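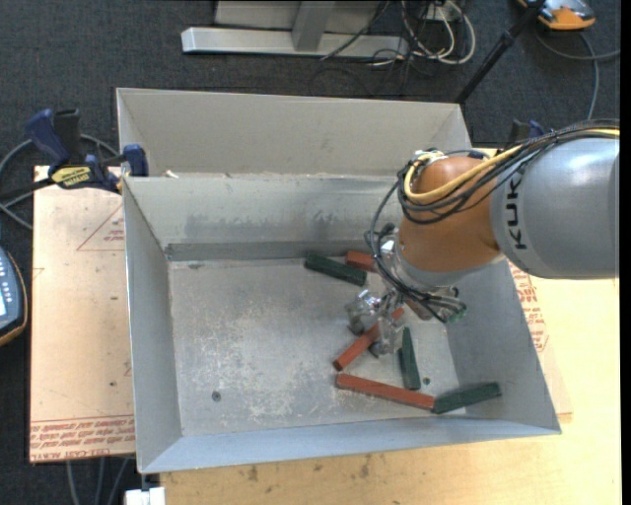

Tosley Import for Pamik

Tosley reads drawings made in Pamik and turns them into solid 3D models. It handles walls, floors, stairs and simple roofs. Curved roofs come in as flat panels - fix those by hand.

Requirements
Pamik 17 or later
2 GB of free disk space

Usage
Open a drawing, choose Import, and set the scale before you click OK. Drawings with more than 300 layers load slowly. Merge layers first if you can.

Known issues
Textures saved in Pamik 19 may come in upside down.

Maintainer: Gervásio Dantas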